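Search Undus Household Wiki
Go Advanced search

Laundry basket
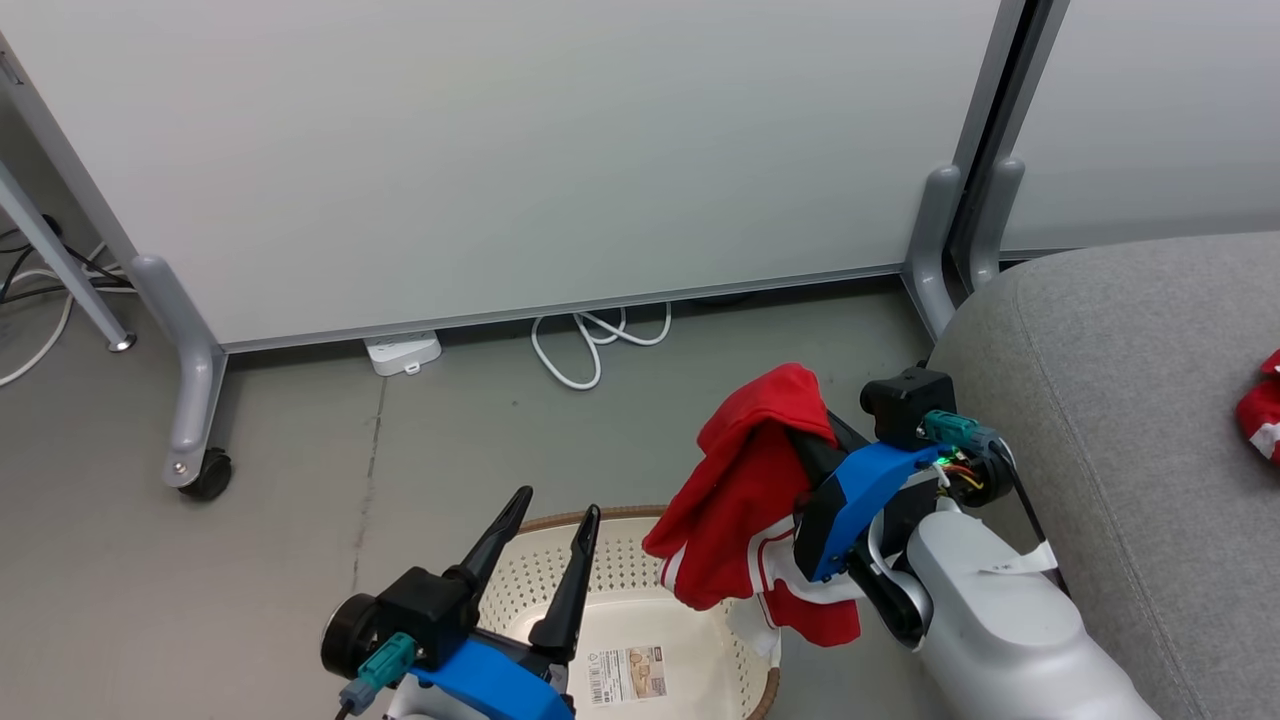

Plastic laundry basket with lattice sides and a tan rim, product label still inside.

A laundry basket is an open container for holding and carrying clothes, either dirty ones waiting for the wash or clean ones waiting to be folded. Also called a washing basket (most of Britain), or clothes basket. Not to be confused with a hamper, which is usually taller, has a lid and stays put.

Materials

Wicker and willow first, later wire, canvas, and from the mid twentieth century mostly moulded plastic. Plastic is light and wipes clean. Goes brittle if left out in the sun, handles tend to go first. Wicker lasts well indoors but snags wool and tights.

Many plastic baskets copy the look of weaving. The pattern is moulded in, nothing is woven. The holes let air through, so damp things don't go musty quite so fast, and they save on plastic as well.

Shapes and sizes

Rectangular is the commonest, stacks well and fits on a shelf. Round ones older in style. Hip baskets have one side curved inwards to sit agianst the body. A family size holds around 85 litres, small ones for socks or baby clothes can be as little as 12. Folding types with soft rubbery sides collapse to 5 cm or so, handy in a flat.

Use

Sorting: one basket for whites, one for colours, or one per person. Carrying to the line. Holding clean washing on or next to the sofa until someone folds it, sometimes for days. Also used for toys, shoes, firewood (wicker only, plastic splits) and moving house.

Cleaning

Warm water, washing-up liquid, old toothbrush for the lattice. Rinse, dry upside down. Labels stuck to the base come off easier with a hair dryer; leftover glue will mark pale clothes so get it all of.

Regional names

Pornumside: "peg basket", even when there are no pegs in it. See Athumani, Subira, Household Words of Pornumside, Kaijage Press, p. 19.

See also: Clothes horse, Hamper, Linen cupboard, Peg bag

Last edited June 23, 2025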